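Freezing veg in zip bags — how do you stop the frost?

Posted in Kitchen & Garden, Wednesday
by mundside_gardener

Got 2 big caulis and more greens than we can eat, its the May glut again. Froze a heap last year in zip bags and by winter it was all ice and tasted of freezer. Do I need a vacuum sealer? Cheapest at Okell is $105, bit steep for cauliflower.

Reply
Don't buy the sealer. Cut into florets, blanch 2 minutes, ice water, then dry them properly — tea towel, change it when it's soaked. Freeze flat on a tray first, bag after. Squeeze the air out from the bottom up. Most of your frost is water you put in there yourself.

Reply
Just eat it quicker lol. Or soup.

Reply
Agree on the tray. Sasinon bags were 42 cents each at the co-op last I looked, I wash and reuse for veg, never for meat. Lettuce won't freeze, dont bother, goes to slime. Apples fine if sliced and dunked in lemon water. Lemons I freeze whole and grate. Also check the freezer seal, our old Espiritu leaked cold for roughly a year before we noticed, everything in it was furry.

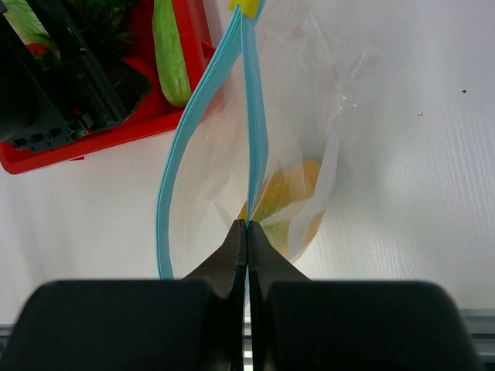

Zip bag with the blue strips, then fruit and veg in the red tray.

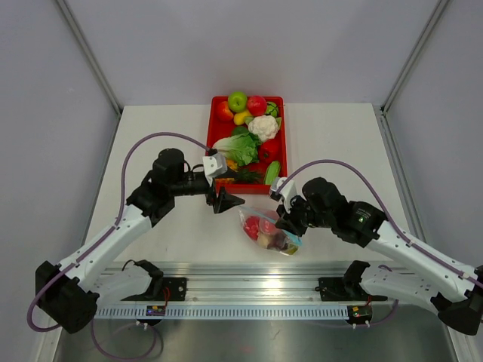
How long does blanched cauliflower keep in the freezer?

Eight months or so if the air's out. Still safe after that, just goes a bit soft and bland — use the old stuff in curry or soup and write the month on the bag.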